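5.2 The grasp that closed on nothing
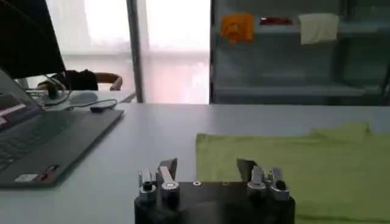
Figure 4. Wrist camera view of the Wemlow cell, fingers open, cloth to the right of the gripper.

5.2.1 What went wrong

I'll start with the embarrassing number. Out of 377 folding attempts with the Wakari controller, 140 ended with the arm going through the whole fold while holding no cloth at all. It would come down, close, lift, swing over, open again and report success. The log looked great! If you only read the log (and for the first few days that's pretty much what I did) you'd think we had solved towel folding.

I first blamed the vision side. The green cloth in Figure 4 lies with soft folds and a raised crease along its upper edge, and a crease like that is exactly what our grasp picker likes, so I figured it was aiming at shadows. I spent most of a week on that idea. I relabeled crease points by hand, retrained the picker, ran it again, and the empty grasps kept coming at nearly the same rate. The chosen points were fine. I overlaid them on the recorded views one by one and almost all of them sat on fabric.

The trouble was in how we decided that a grasp had worked. Our check compared finger gap at the end of closing against a threshold of 2 mm, on the theory that cloth between the tips would hold them apart. One layer of a thin cloth under full closing force doesn't hold anything apart by that much, so early on I had loosened the check to stop it from rejecting good grasps. I loosened it too far. After that, the fingertips touching each other bare and the fingertips pinching a single layer came out as the same reading, and both passed.

5.2.2 Where it became a safety matter

A false success is annoying on its own, but the next step in the Wakari sequence is a fast transfer, and the speed limit there was tied to the grasp flag. Flag up, go fast. There is a laptop on the same table as the cloth, on the other side of the gripper in Figure 4, and on one run the arm swung an empty gripper toward it at full transfer speed and tripped the protective stop. No damage, but I did not enjoy it. The planner treated the laptop as a box with a margin measured from a parked pose, and the margin was too small for a fast stop. That mistake was mine as well.

5.2.3 What I changed

The gap check is now only a hint. After closing, the arm lifts slowly by a few centimeters and the wrist camera looks for cloth between the tips. If it sees none, the flag stays down and the sequence goes back to picking. I also cut the transfer speed for every run, flag or no flag, and made the margin depend on stopping distance — something I should have done before the first trial.

With these changes I ran 242 more attempts. Empty grasps still happen, though the controller now catches most of them before the transfer starts. The ones that slip past are mainly cases where cloth hangs behind the fingers and the camera takes it for held fabric. I tried the Verhoeven mask filter on those and it helped a little with the green cloth and hardly at all with the white one. I'll come back to that in Section 6.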